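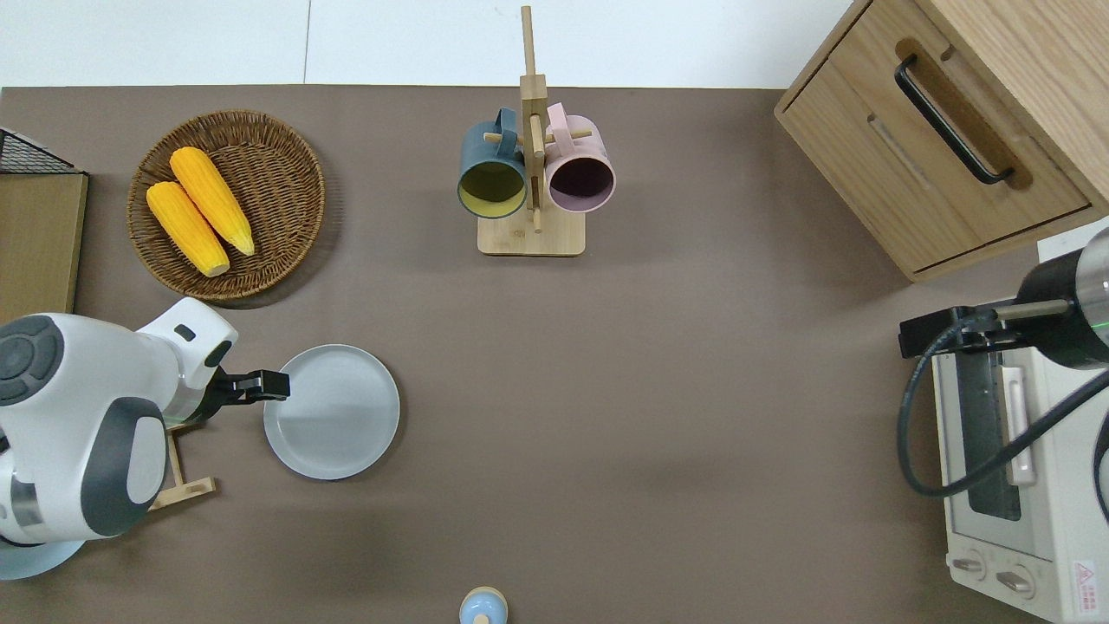
Mugs up, corn in a basket

So I finally did something about my counter space, or my lack of it. When I moved into the place on Jurkow I had 25 mugs and one short shelf, and every morning started with me digging for the one I wanted. I'm down to 6 now (the rest went to the thrift store in June) and my two favorites get to live on a mug tree, right out where I can grab them before I'm fully awake.

I love this thing! It's bamboo, it's plain, and it takes up hardly any room. The teal mug is yellow on the inside, which makes even bad coffee look cheerful, and the pink one is for tea. I don't make the rules -- well, I do, but I stick to them.

The basket was a harder sell. I kept wanting to put mail in it. Then I dropped two ears of corn in there one afternoon and liked the color so much that it's been the corn basket ever since.

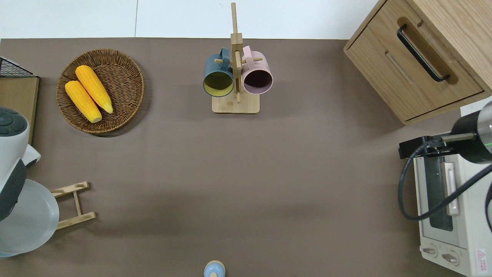 Corn on the left, mugs in the middle, toaster oven within reach.

The toaster oven was the big question. I had it next to the sink for nearly a year and hated it there. Moving it over by the little drawer cabinet means the oven mitts can go in the top drawer, and I've quit walking across the kitchen with a hot tray. 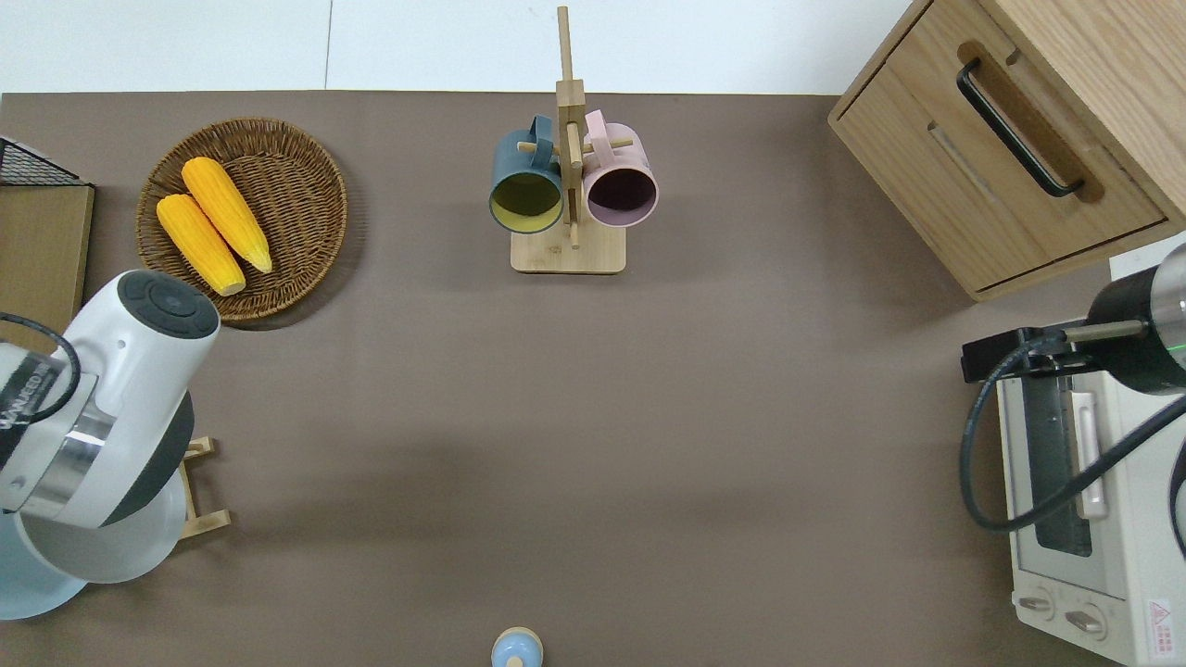

I still want a second rack for cooling cookies, and the drawers need a proper clean-out -- I found a Benedetti takeout menu in there and a bag of rubber bands I must have been saving for something. That's a job for another evening, with snacks.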